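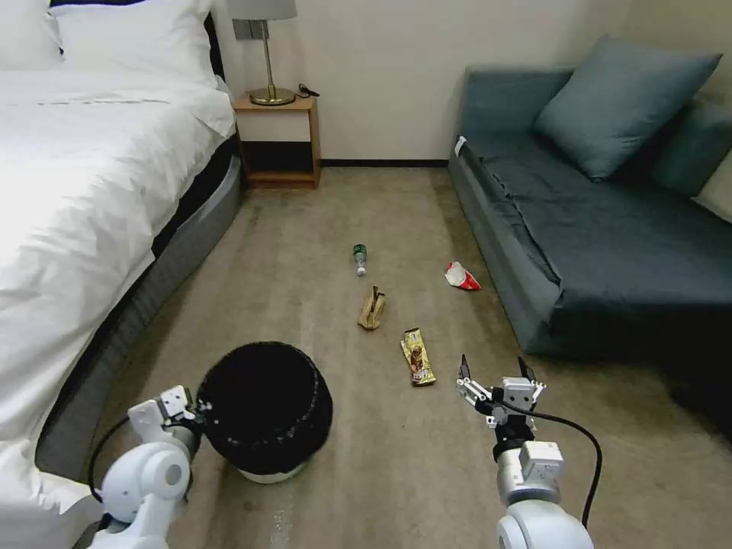 Erkgate, Feb 19, 2023

3 min read

Call for participants: overnight study of room noise and sleep continuity

Search this site Enter keywords Go

The Suto sleep acoustics group is recruiting adults for a study of low-level nighttime noise in guest rooms. The study measures how often short sounds from ventilation, plumbing and corridors interrupt sleep, and at what level sleepers begin to report them the next morning. Enrollment is limited to 121 participants.

Who can apply

Applicants must be between 23 and 65 years old and must have no diagnosed sleep disorder. Hearing is screened at the first visit. Night-shift workers, current users of prescription sleep medication, and anyone who has crossed more than two time zones in the 14 days before the first night are not eligible. Regular snoring does not exclude you, but it must be declared on the form.

What participation involves

Each participant attends one screening visit and sleeps at the Nikolovski building on three nights, with at least four days between nights. Arrival is at 8:30 p.m. and lights go out at 11 p.m. Sounds are played through a ceiling loudspeaker at levels between 28 and 52 dB(A). One of the three nights is a control night without playback. The order is assigned by computer and is not disclosed until the study closes.

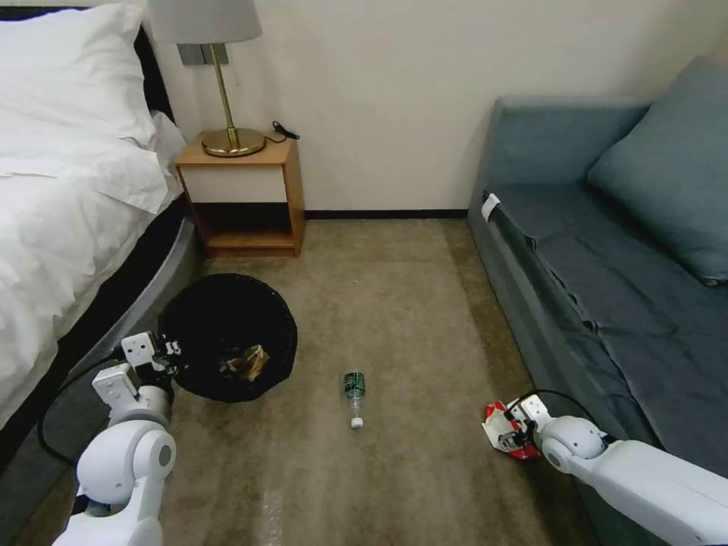 Participants wear a wrist movement sensor and a two-channel forehead electrode strip. The strip is applied by a technician at 10 p.m. and removed after waking. No blood or saliva samples are taken. A written questionnaire of 23 items is completed within 20 minutes of getting up. Breakfast is provided. Phones are switched off from lights-out until 6:30 a.m. and stored in a locker.

Payment

Participants who complete all three nights receive $1,000. Partial completion is paid at $250 per night. Screening visits are unpaid, but local transit fares are refunded against receipts.

Data

The previous round produced 3,266 scored sound events. The scoring rules are unchanged, and a copy will be sent on request. Recordings are stored under a code number. Withdrawal is possible at any time before the final night is scored.

How to apply

Request the form from Nermina Radonjić, participant coordinator, at the Suto front desk. State your age, usual bedtime and any dates in November on which you are not available. Technical questions on playback levels or electrodes go to Rok Yordanov. Applicants will receive a reply within ten working days.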